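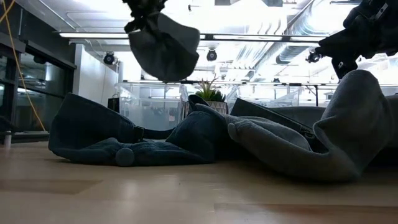

Slide 1. Two caps, two grippers, one table.

Notes to self, July 28, 2025. Don't read these out. Glance and talk.

Hi everybody, thanks for coming to the Gittins room (the mic is better in here, they tell me). I want to talk for a bit about chores, and whether a machine can do any of them yet. I mean the boring kind, at home or in the back of a shop. Pick the hat up, put the hat where hats go.

Ask for hands: who has folded or sorted something today? Wait for it. Okay, and who had to think about it?

That's my whole problem right there. A cap is a nasty object! It's soft, it slumps, and it's got a button on top and a strap and a buckle in the back, and every time you drop it you get a new shape. Put a grey one against a navy one and even I have to look twice to see where one stops. A box is the same box all day long. A cap is a different thing every time you let go of it.

Now the Brirnow story, keep it short. I spent March going through the returns counter at Brirnow, which is a small outfit that sells hats and scarves and work aprons. They'd kept a tally of soft goods that came back and had to be handled one at a time, and it was 1,626 for the month. Of those, 414 were caps. The people at the counter take about 3 seconds a cap, and they do it while talking to each other about lunch. I timed it with my phone and felt a little rude.

(Pause here. Drink water.)

So can a machine do that? My answer is sort of, and I'd like to spend the rest of the time on the "sort of." Picking up one soft thing from an open table, I'd call that pretty good now. Picking one out of a bin when there's another underneath is harder, because cloth drags cloth. And then you've got to put it down nicely, which I think gets skipped in most of the videos you see online. Watch the end of the clip next time. Is the thing placed, or just dropped?

Next slide, go slow on this one. Two arms, one clear bin at the back of the table, dark cloth in the bin and a teal piece held up out of it by the right arm. Let people look before you start talking again. 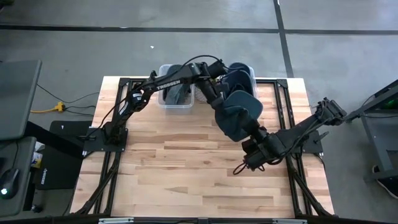
Larnik told me after the practice run that I was being too kind, and that a chore isn't done until you can leave the room while it happens. I've been chewing on that ever since. If I have to stand next to the dryer watching, I may as well fold the towels myself, right?

I do push back a little, though. We all stood next to the first bread machine we owned. I'd take a helper that gets most of the pile and leaves me the weird ones, so long as it knows which are the weird ones and stops. Knowing when to stop is worth a lot more to me than speed.

Shop floor versus home: shops go first, I'm pretty sure. Same table, same light, same kind of stuff coming in. My laundry room has a cat in it and a sock behind the pipe.

If there's time, do the Brurum bit (the apron strings, the knot, the twenty minutes with scissors). If the clock says less than 2 minutes, skip it and go straight to questions.

Likely questions: cost, jobs, and "when can I have one." On jobs, say what the Brirnow counter folks said to me, that they'd happily hand over the caps and keep the customers. On when, don't give a year. Last time I gave a year and people still email me about it.

Leave the bin slide up during questions.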